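Repair Before Replace: Clothing Care Services and the Small Fashion Label
Final project report, Fashion Business and Marketing
Submitted 2024-08-31

Summary

This report looks at whether a small clothing label can use a repair service to keep customers and sell fewer, better garments at a higher price. It is based on a study of Terari, a label that makes workwear-style jackets, trousers and shirts, and on a survey of people on its mailing list. Two other businesses were used for comparison: Tevness, an online shop selling mid-priced basics, and Koltora, a menswear brand that ran a repair scheme and then closed it. The main finding is that customers like the idea of repair far more than they use it, and that the reasons are mostly practical.

1. Background

Most of the writing we read for this project treats repair as part of a wider move towards buying less. Brands talk about it in their marketing and some offer it for free. There is less written about what happens after the announcement: who pays for the postage, how long a jacket is away from its owner, and what the company does with garments that can't be mended.

Terari started its repair service in June of last year. Customers fill in a form, post the garment to the studio and get it back mended. Seams, buttons and small holes are free. Zips and linings are charged at cost. The label does not advertise the service beyond a card in each parcel and one page on its website.

We chose Terari because it is small enough that the people who cut the patterns also deal with the repairs. In a larger firm these would be separate departments and we would not have been able to see both.

2. Research questions

The project had 2 research questions when it was approved:

Does knowing about a repair service make someone more willing to pay a higher price for a garment?

What stops customers from using a repair service once they have bought something that qualifies?

A third question about resale value was dropped after the first tutorial. We could not get reliable prices for second-hand Terari pieces, as very few of them come up for sale.

3. Method

An online survey was sent to the 802 people on Terari's mailing list and 400 of them completed it. The survey was open for four weeks. It asked what people had bought, whether they had heard of the repair service, whether they had used it, and what they did the last time a garment was damaged. There was a free text box at the end, which turned out to be more useful than we had planned for.

We also spent four days in the Terari studio watching how repairs were handled from the moment a parcel was opened. Notes were taken by hand and typed up the same evening. The staff knew we were there and what the project was about, so they may have worked more carefully than usual.

For Tevness and Koltora we used only what was on their websites and in their newsletters. Neither firm was interviewed. This is a weakness of the comparison and is discussed in section 7.

4. Survey findings

Most of the people who answered knew that Terari repairs its own clothes. Very few had sent anything in. Among those who had not, the most common answer was that nothing had gone wrong yet. This is reasonable given that many of them had owned their garment for less than a year.

The second most common answer was more interesting to us. People said they had a damaged item but had kept wearing it. A jacket with a torn pocket still works as a jacket, and sending it away means going without it. Several wrote that they would have used the service in summer but the damage happened in winter, when they needed the coat. One person had bought a second, cheaper coat to wear while the first one was away and then felt that this defeated the purpose.

Postage was mentioned often. The repair may be free but the customer pays to send the parcel, and for a shirt the postage felt like too much compared with what the shirt had cost.

On price, the answers were mixed. People said that a repair service made them trust the brand. When asked directly whether they would pay more for it, many were unsure, and some said they already thought of it as included. We think the survey question could have been worded better. It asked people to imagine a price difference without giving them an amount.

The free text answers also showed that a fair number of people mend their own clothes and would rather be sold thread, buttons and a patch of matching cloth than post the garment back. We had not asked about this at all.

5. Comparison with Tevness and Koltora

Tevness does not offer repairs. It has a returns policy and a set of short guides on washing, drying and storing clothes. The guides are well written and easy to find, and each product page links to the one that fits. Prices at Tevness are lower than at Terari and the garments are simpler, so a repair would often cost more than the item.

Koltora ran a repair scheme through an outside workshop and closed it after two seasons. Its newsletter gave slow turnaround as the reason. Customers had complained that repairs came back with thread that did not match, and the workshop did not keep Koltora's own fabrics in stock. Terari avoids this by holding on to the end of each roll, but storage is limited and older fabrics have already been thrown out.

The comparison suggests that repair works best when the people doing it have the original materials to hand. It also suggests that a label which cannot manage this might do more good with clear care advice than with a scheme it can't keep up.

6. Observations in the studio

Repairs were done on the same tables as sampling, usually late in the afternoon. Each parcel was opened, checked against the form and given a paper tag. The work itself was often quick. A button or an open seam took a few minutes. Finding the right thread could take longer than the sewing.

The slowest step was deciding what to do with garments that arrived with more damage than the customer had written down. A form might say 'loose cuff' and the jacket would also have a worn elbow and a broken zip. Staff then had to email the customer and wait for a reply, and the garment sat on the rail in the meantime. On our last day there were more garments waiting for an answer than waiting to be sewn.
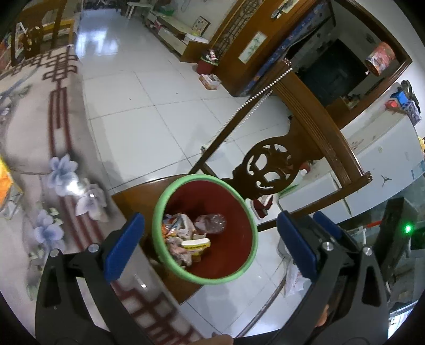
Staff suggested that a photo should be required with each form, so that the extra damage could be seen before anything was posted. We agree with this. It would cost nothing to add and would save time for both sides. The form already has an upload button but it is optional, and most customers leave it blank.

We also noted that nothing about the repairs was being written down for later use. The tags were taken off when the garment was packed. If the same pocket seam fails on many jackets, the pattern should be changed, but at present this depends on someone remembering.

7. Limitations

The people on a mailing list are likely to be more loyal than other customers, so the survey probably overstates how many people know about the service. The studio visit was short and fell in a quiet month. Information on Tevness and Koltora came only from what those firms chose to publish. The report should be read as a study of one label with some outside context – it does not describe the clothing trade as a whole.

8. Recommendations for Terari

Make the photo on the repair form compulsory.

Offer a prepaid label for coats and jackets, and test whether this changes the number sent in before extending it to shirts.

Let customers book a repair for a later month, so that winter coats can be sent in during the warmer part of the year.

Sell a small mending kit with thread and spare cloth for each fabric. This could go in the parcel with new orders at a low price.

Keep a simple log of every repair by style and type of damage, and go through it before each new season's patterns are signed off.

9. Notes on the project

The survey took longer to prepare than the timetable allowed, mainly because the first version had too many questions. It was cut down after a trial run with classmates on the Abubakar course module, who found the section on washing habits confusing. That section was removed and the answers from the trial were not used.

The full list of survey questions is in Appendix A. The studio notes are in Appendix B, with customer details taken out.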